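Search products, manuals, articles
Print this page | E-mail to a friend
12 shares | 6 comments

Hulley Wrist Camera Kit, rev. 6

I get asked a lot what the Hulley is good for, so I'm going to tell you what we use it for ourselves, which is testing whether an arm can learn to sort a table of odds and ends from a person's demonstrations. Rocío Salinas and I have been at this since the spring, and the kit you can order is the same one we bolt on in our own shop (same bracket, same cable, same little camera box on the side of the wrist).

The method is pretty simple! One of us drives the arm by hand through a task, the wrist view and a fixed view get saved together, and the policy trains on both. We collected 1301 demonstrations with fruit, cups and baskets, and we shuffled the layout before every single one.
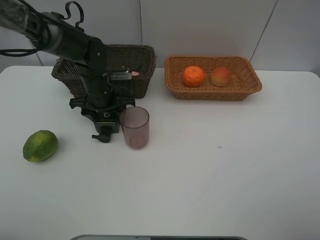
Then we ran it all over again with the wrist view switched off in training. On our test set of 53 layouts, the version with both views finished 20 more than the fixed view alone. Most of the difference came in the last bit of the reach, when the arm itself hides the thing it's going for. Cups were still harder than fruit, and I'd love to hear from anyone who has cracked that.

In the box: camera module, side bracket, screws, cable, and the calibration card. The Lenton adapter plate is sold separately. If you have the older Rimik bracket, keep it, the holes line up fine.

Our training settings are in the Henao notes, free to download with or without an order.

Abelardo Urrego
Updated October 2018

Print | E-mail | Share (12)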